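Orkmont frosted room panel, grey

Filed under: Home > Screens & Dividers > Panels

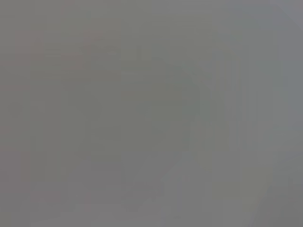
Marian Tolley
Product pages, Drevamia

Updated September

Back in stock. Same panel as the spring batch, new feet, better box. Quick page for now, longer one when we've caught up with orders.

What it is: a single frosted panel that stands on the floor and blurs whatever is on the other side. Desk in the bedroom, bikes in the hall, the end of the kitchen where the bins live. Lets the daylight through, takes the detail out. Not a blackout screen, please don't buy it as one.

Colour is grey. One grey only. People ask which grey and it's a fair question. Tends warm, a bit brown, in lamplight, then goes cooler and faintly blue by a window. Can pick up a touch of pink as well if there's something pink or red near it. If you have your heart set on a proper cold grey, ask us for a sample square first. Samples are free, one per household, they go out by ordinary post.

Sizes
Narrow: 50 cm wide
Wide: not in yet, Morex are still cutting them
Thickness 6 mm both
Height is the same for both widths and comes up to most people's shoulder. Full drawing in the leaflet, ask and we'll email it.

In the box
Panel, wrapped
Two feet, with the screws already started
Hex key
Felt pads for the underside
Leaflet (pictures only, no words, it's fine)

Putting it up. 5 minutes if you read the leaflet, a bit more if you don't. Lay the panel flat on a rug or on the wrapping. Feet on, screws finger tight, stand it up, check it isn't leaning, then tighten properly. Do not tighten lying down. We had a lot of slightly wonky ones from the first batch and it was nearly always that.

Needs a level floor. Thick carpet is OK but it'll wobble more, push it up against a wall or the side of a bookcase. Not for outdoors, not for bathrooms. The panel itself doesn't mind steam, the feet do.

How much does it hide? Depends how close things are. Something right up against the back of it will show as a soft shape. An arm's length back and you get colour and not much else. Further than that it all runs together. Lights are different, a bare bulb behind will show as a bright patch whatever you do, so move the lamp or put a shade on it. And after dark it works both ways, whoever is on the lit side is easier to see.

Cleaning: damp cloth, drop of washing up liquid, dry it off after. Frosted side shows fingermarks more than the smooth side so have the smooth side facing the room you use most. No scouring pads, no glass spray with ammonia in it, no stickers on the frosted side (they come off but the glue doesn't). Dust with somthing dry and soft.

Two or more together. You can stand them in a row, edges touching. The linking clips are by Peng and sold seperately, they just push on along the edge. Clips go on and off without marking. For a corner you need the hinged clip, which is a different part, don't order the flat ones and hope.

Changes from the last batch
- feet are wider, so it's steadier on its own
- screws shorter, the old ones poked through
- box has card corners now, far fewer chips in the post
- old feet don't fit the new panel and the other way round, sorry

Delivery. Goes by courier, long flat parcel, someone has to be in. They won't take it upstairs. It isn't heavy but it is awkward, two people is better on a staircase. Open it the same day if you can and look at the corners. If one is damaged, take a photo before you unwrap any further and send it over, we'll sort a new one.

Returns: 27 days from delivery, unused, in its own box. Keep the box! We can't take a panel back in bin bags and parcel tape. Sample squares don't need to come back.

Spares we keep: feet (pair), screws, felt pads, flat clips, hinged clips. Hex keys are free if you've lost yours, just ask when you order something else.

Price is on the order form with the postage. Shop collection possible, ring before you set off, there's usually only one or two of these in the front and the rest are in the store. Wide ones will get their own line when they land.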